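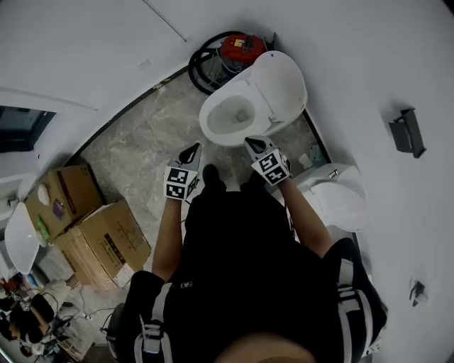 一、本期总体情况

Kai-wen Kwan 女士,您好！

这是“小卫生间改善计划”的第二份进展报告，接着二月那一份往下写。先说最让我们高兴的：Horkdale 楼里列入本期的 50 间卫生间，已经全部走完第一轮检查和深度清洁，登记表也都录好了。上次报告里我还在担心五月底之前做不完，现在可以放心地写下“完成”两个字，真的很开心！

您在上次回信里问，为什么我们坚持从马桶和它周围的地面做起，墙面和灯具反而往后放。原因很简单，住户反映的问题大多集中在这一块：底座边上发黄、座圈松动、冲完水之后水位不对，还有马桶背后那一条窄缝，平时拖把伸不进去，时间久了味道就出来了。这些事情单看都不大，可是每天都要碰到，住在里面的人感受特别深。

二、做了哪些事

每一间的做法基本一致，顺序是 Bujar Bošković 在二月试做的时候定下来的，后来只改过两处。

先开窗或者开排风，把垫子、垃圾桶、刷子这些零碎东西挪到门外。然后掀起座圈和盖子，看内壁和水位，记下来再动手。内壁从边沿下面开始刷，刷完一圈再往下走，最后处理底部。外面从水箱一侧或机身顶部往下擦，擦到底座为止。地面留到最后，从墙角往门口退着做，马桶后面那条缝单独用小刷子过一遍。

一体式的智能马桶要多花一点工夫。机身圆滑，外壳好擦，难的是座圈和机身之间的接缝，还有喷嘴附近。Bujar 要求大家碰到这种机型先断电，喷嘴只用软布和清水，不许上酸性清洁剂。有两位同事起初觉得太慢，做了几间以后自己也认同了，外壳上没有留下一处发乌的痕迹，验收的时候非常好看。

地面方面，灰色大理石纹的地面我们做得最有心得！这种花纹本身深浅不一，污渍藏在里面不容易看出来，光从上往下看常常以为已经干净了。Fatos Georgiev 提议蹲下来侧着看反光，哪里发暗就补哪里。这个小办法现在已经写进操作单，新来的人第一天就学。

白墙比想象中费神。离地一掌高的位置溅水最多，干了以后是一点一点的印子，用力擦会掉粉。目前的做法是微湿的布轻轻带过，等干了再看要不要第二遍，掉粉严重的只登记，留给后面的墙面修补。

三、数字

本期处理卫生间 50 间，登记各类小问题 103 条，其中当场解决了大部分，像座圈螺丝、进水角阀漏水、盖子缓冲失灵这些，带着配件上门就能换。需要更换整机的有 4 间，型号和尺寸已经量好，清单另附。

清洁用品和配件支出合计 2788 元，在批准的预算之内。花得最多的是座圈缓冲件，其次是密封胶。密封胶我们原来买的是 Bennani 的小支装，后来改成大支，每间用下来更省，也少了很多空管子要扔。刷子和布从 Cukari 进货，质量稳定，就是送货慢了点，有一回等得大家只好先去做别的楼层。

四、住户的反应

Lejla Matić 负责入户前后的沟通，她把每一间的意见都写在登记表背面，我挑几条给您看看。

“后面那条缝终于没有味道了。”

“盖子现在会慢慢落下来，半夜不会吵醒孩子。”

“希望下次提前一天通知，我好把洗衣的东西收起来。”

最后这一条提得很对。前期我们只提前半天贴条子，有些住户下班才看到，门一开，洗漱用品堆了一地，双方都有点尴尬。从中段开始已经改成提前一天，另外再打一个电话，配合顺利多了。

五、还没做好的地方

有几件事要如实向您说明。

登记表的写法前后不太统一。前面十来间，“水位偏低”和“冲水无力”混着写，后来才分开两栏。Hiếu Trương 正在回头核对，个别地方可能要再敲一次住户的门。

密封胶的固化时间也出过问题。有一间做完当晚就用了，第二天边上起了一道皱，只好刮掉重打。现在每间打完胶都会留一张纸条，写明几点以后可以用水，家里只有一个卫生间的，尽量安排在上午做。

工具的摆放还需要改进。卫生间面积小，人站到马桶前面，转身的地方就剩一点点，水管、桶、机器再往里一放，很容易绊脚。我们试过把东西都留在走廊，来回跑又太耽误时间。下一轮想试一试带盖的窄箱子，大小刚好能立在门边。

六、下一步

第二轮从 Grillville 那边的旧楼开始，房型更小，管道也更老，Fatos 已经去看过一遍，回来的时候兴奋得很，说有好几间只要换掉角阀和座圈就能大变样。整机更换的那 4 间希望和第二轮同时进行，这样安装师傅只需要跑一趟。

想请您帮忙确认两件事：一是更换整机的费用，是并入本项目还是另外立项；二是操作单能不能印一版带图的，发给楼里愿意自己打理的住户。Lejla 问过一圈，想要的人比我们预料的多，有一位老先生连放在哪个抽屉都想好了。

附件有登记汇总表、支出明细、需更换机型清单和最新版操作单。登记汇总表里标黄的行是 Hiếu 还在核对的，请先不要引用。

非常感谢您和各位同事一直以来的支持，整个小组干劲很足，期待您有空的时候过来看看！

小卫生间改善计划 项目组
2020年5月28日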